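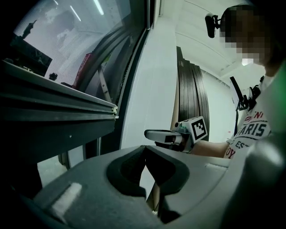

Learning the kantele as an adult – where do you start?

Notness
Joined: 2000 or so, lurking ever since

My aunt left me a small kantele and I have fallen completely in love with it! I've been playing every evening for 23 days and my neighbors haven't complained yet. My trouble is tuning. I get all the strings right, play one tune (badly, with great feeling), and the top two have gone flat again. Do I need new strings, or is this just life now?

Irketti
Welcome! New strings slip for a week or two, old ones shouldn't. How old are yours? If there's any rust at the pins, change the whole set. It's cheap and you'll be amazed at the sound.

Brurkuso
I'd hold off on that. Changing a full set is a good way for a beginner to crack something. Get a proper tuning wrench first. The one that comes in the case is usually junk, and a loose fit chews up the pins.

Irketti
Disagree, sorry. I've changed strings on maybe 6 instruments and never cracked a thing. Go one string at a time and keep the tension on the others.

Notness
No rust that I can see, but the wrench does wobble. Ordering a better one tonight! Also, does anybody play standing up? My lap is too low and the table makes it boom (I sort of like the boom). 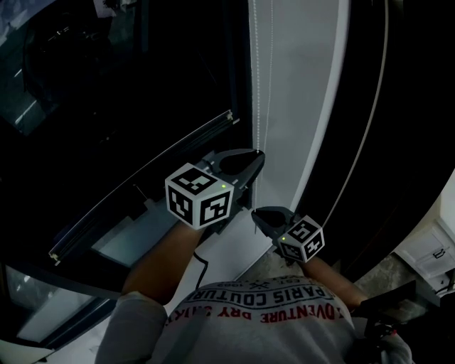 Juntunen, Sep 2, 2021

Hello from the Juntunen fall meetup thread, merging in here as the mods asked. We had 63 people sign up for the beginner circle, and yes, there is room for one more kantele. Bring it as it is, strings and all.

Brurkuso
The table is the right place for it. Lap playing is fine for five strings, but anything bigger wants wood under it.

Irketti
Oh no, lap forever. The table swallows all the soft notes – try both with your eyes closed and see which one you keep going back to.

Notness
Tried both just now. Table for the fast ones, lap for the sad ones. See you at the circle in September!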